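Notes on gathering demonstrations for the **Kettle** policy, first week of the garment tasks. Long thread, mostly for people who have to plan one of these. (1/15)

---

Task family: take a soft item, place it on a coat rack hook. Second family: take it off again and leave it on a table. We are treating them as separate tasks with separate instructions. Last year we recorded them as one long episode and the segmentation cost more time than the recording did. (2/15)

---

Collection is hand-held. An operator wears the head unit and works the grippers directly. Poses come from tracking, widths from the markers, and the policy trains on the wrist views. The arm at Brurkau only comes in at evaluation. (3/15)

---

Target for the first batch is 100 accepted episodes per task. Accepted means it passed replay, the gripper width signal has no gaps, and a second person agreed with the success label. Recorded episodes don't count toward anything. (4/15) 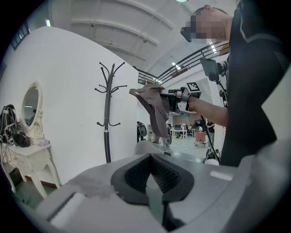
---

Soft items are the slow part. With a rigid part you can define a grasp point and check it. With fabric the useful grasp depends on how the thing fell last time, so the start state is a variable you have to manage. We write it into the episode note: flat, folded, crumpled, hanging. Four words, fixed list, no free text. (5/15)

---

Free text was tried. Leanne Pearce went through the January notes and found "bunched," "scrunched," "messy," and "normal" all used for the same state. She merged them by hand and then took the text box out of the form. (6/15)

---

Operator speed matters more than I expected. People who have done this for a few days get fast, and fast demonstrations have motion blur in the wrist view right where the fingers close. We now ask for a short hold before closing and another before release. It adds around 8 seconds to an episode. Loss on the grasp phase dropped enough that I stopped arguing about it. (7/15)

---

Failed attempts: keep them, label them, store them apart. If the item slips and the operator recovers in one motion, it stays in the main set with a "recovery" tag. If the operator stops and resets, it goes to the failure set. Tiago Carvalho wrote the rule and it has survived two rounds of people trying to find an exception. (8/15)

---

Hook choice. Given a free choice, operators go for the same hook nearly every time, usually the one nearest their working hand. A policy trained on that learns a position in the room. The prompt now names a hook region (upper, lower) and a side, drawn from a shuffled list. Operators dislike it. Keep it anyway. (9/15)

---

Same problem with where you stand. We change the standing position every 15 episodes and turn the rack a little at the same point. Any more often and people lose count and start guessing, and then the metadata is wrong, and wrong metadata is worse than a narrow set. (10/15)

---

Calibration: once at the start of a session, again after a battery change, again after anything gets dropped. Napaporn Somboon runs a replay check on the first episode after each one. If the replayed gripper path is off from the recorded view, everything up to the next calibration goes on hold until she has looked at it. We lost one afternoon this way. Without the check we would have trained on that afternoon. (11/15)

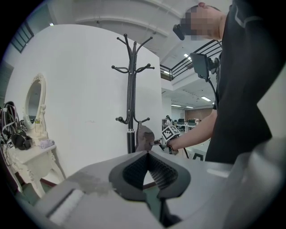
Q from the replies: do you need a second operator in the room, or can one person do the recording and the labels?

One person can record alone, but the success label should come from someone else. Operators remember what they meant to do and label that. In our overlap test the person who made the episode was more generous on "item fully on hook" than either reviewer. (12/15)

---

On backgrounds. There was a request to record everything against a plain backdrop to make training easier. It does make training easier. It also gave us a policy that drifted as soon as Gulley, our second site, ran it with a window behind the rack. Leave the clutter in, and log when furniture moves. (13/15)

---

Open items:

- Width signal is noisy when fabric covers part of a marker. Yvonne Bainbridge has a filter that helps on thick cloth and does nothing on thin.
- Two-handed episodes have a small clock offset between left and right. Constant within a session, different across sessions. Cause unknown.
- No agreed definition of "placed" for items with no loop or collar. Current wording is "stays up after release," which depends on how long you watch.
- Skerketti wants the data in their own episode format. The converter runs but drops the recovery tags.

(14/15)

---

Next batch adds gloves and scarves, same rack, same prompts. I'll post the acceptance rate per start state when review is finished. The crumpled set is behind the others and I don't want to quote a number from a partial review. If you run something similar and have solved the clock offset, please send me your sync procedure. (15/15)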